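3.2 Folding stages and how they were scored

Small household cloths went through four stages in our study: spreading, first fold, second fold, and squaring. We treat them separately because the errors made in each have little to do with one another. A cloth can be spread perfectly and still be folded badly, and a poor first fold can sometimes be hidden by a careful second one.

The cloths were plain white cotton towels bought from Tuslow in a single order. All 109 were washed once before use, dried flat, and given a number on a paper slip kept with the towel between sessions. Towels whose hems had pulled out of shape in the wash were set aside. We did not iron any of them, as earlier work by Chettiar and Rivadeneira had shown that ironed cotton keeps an edge much better than cotton as people usually fold it at home.

Spreading was scored by the share of the towel lying flat and single-layered before the first fold. Soft wrinkles were allowed. A wrinkle counted against the score only if it stood high enough to catch a ruler slid across the fabric, a test we took from the Disstead laundry guidelines and found easy to repeat. Ionuț Vlad and Iara Ocampo scored the first 8 towels together to agree on borderline cases, then worked apart.

The folds themselves were scored at the edges. When a towel is folded in half, the upper layer should end where the lower one does. In practice there is nearly always an offset, and it tends to be larger at one corner than at the other, so that the layered edge runs at a slant. We measured the offset at both ends of each open edge and recorded the larger value (Figure 4).
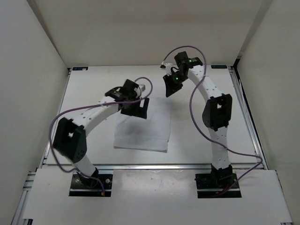 Figure 4. White cloth lying flat on the work surface, with the layers of its near edge visible as thin parallel lines and a small offset at the near right corner.

An offset of up to 6 millimeters was treated as a good fold. This limit is narrower than the one used in most retail folding manuals, but the towels are small, and a gap that hardly matters on a bath sheet is easy to see on a hand towel. Anything above the limit was marked as a slip. We kept the direction of the slip as well as its size – whether the top layer fell short of the one beneath it or ran past it – and the two turned out to be unevenly spread across the stages. Short folds were more common at the first stage, overruns at the second.

Squaring was the hardest stage to score. A folded towel can have matching edges and still lean, with its long sides parallel but its corners off a right angle. We compared the two diagonals of each finished towel, and where they differed by more than the fold limit the towel was recorded as skewed. Þórarinn Gunnlaugsson repeated the diagonal measurements on a subset in October and suggested that the hems, which are thicker than the body of the cloth, should be left out. All values reported in Section 4 follow his suggestion.

Two limits of the method should be noted. First, white towels on a white surface are hard to measure from above. The edge of the fabric is clear enough where it throws a shadow, but a thin single layer lying tight to the board can be misread by a millimeter or two. We repeated any reading on which the scorers disagreed. Second, all the towels were of one weight. Heavier terry cloth springs back at the fold, and we would expect larger offsets there – the Cestska trials found as much with kitchen towels, though their scoring was coarser than ours.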